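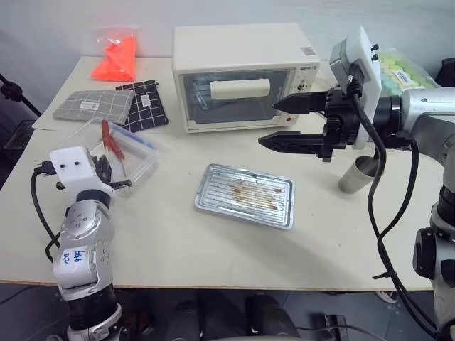 6 min read
48 shares

Malathi Varma has opened the toaster oven so often this October that she has begun doing it in her sleep, or so her husband tells her. She is one of the people at Engebretsen who teach a pair of robot arms to cook, or at least to do the fiddly bits around cooking, and her way of teaching is about as old-fashioned as it gets: she moves her own hands, the arms copy her, and the whole attempt is saved so the machine can learn from it later.

I had pictured something grander, I'll admit. What I got was a small cream oven, a tray that could do with a good soak, and a great deal of patience (mine ran out well before hers did!). A single task might need 450 good tries before Malathi is happy, and on the afternoon I visited she was up to 79.

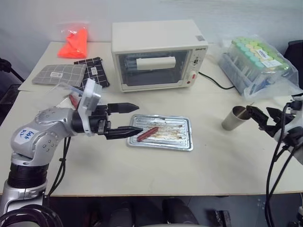 The left gripper at the baking tray, with the oven behind. Engebretsen

"You learn how clever your own thumb is," she told me, and then she let me have a go. I managed three tries, every one of them terrible, my shoulders up around my ears the whole time. Her colleague Ileana Crăciun was very kind about it and said the bad ones get thrown out anyway. She has been at this since the old Tranano project, and she still hums while she works, slowly bringing the fingers down, stopping, and bringing them down a little more.

3 comments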